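Operators wanted for robot picking sessions (part-time, paid)

Brivska is looking for people to help us collect picking examples at our Beaulieu workshop. The work is part of the Ginoro project, in which a robot arm learns to take mixed small goods out of a container. You do not need experience with robots. You need patience, good attention and two free afternoons each week from April.

What you will do

You will sit at a station and guide the arm with a hand controller. In each attempt you choose one object, bring the gripper to it, close the fingers, lift and move it to the other side. Then you mark the attempt as good, bad or unclear. We want 1,000 marked attempts from every station, and the bad ones are as useful for the learning as the good ones, so please do not delete them.

Between the attempts you will also mix the objects by hand. A sponge standing on its edge is a different problem from a sponge lying flat, and we need both. Packages should sometimes lie against the wall, where the fingers have little space. The container is held with bar clamps, and you check them at the start of every session.

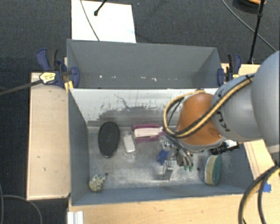 Clilliveo wrote to us after the last round that the first two sessions felt slow and that the marking was harder than the driving, especially to decide what is "unclear." By the third session it became natural, and the advice to new operators was to read the marking guide twice before touching the controller.

We have made the guide shorter after this comment. It is now 14 pages, and the part on unclear attempts comes first.

Conditions

One session takes 82 minutes, with a pause in the middle. You will have paid training during your first week. We have 13 places in this round. Operators must be 18 or older and able to sit and look at a screen for this time. Glasses are no problem. Left-handed people are very welcome, as we have too few examples from them.

We record the camera pictures of the work area, the movements of the arm and your marks. We do not record your face or your voice. Your name is kept separate from the attempts.

How to apply

Please send us a short message through the contact form on the Brivska site, with the word "Ginoro" in the subject line. Tell us which afternoons you are free and if you prefer the left or the right hand. A CV is not necessary. We invite everybody who fits the times for a short trial at the station, usually on a Monday at 4 p.m. The trial is also paid.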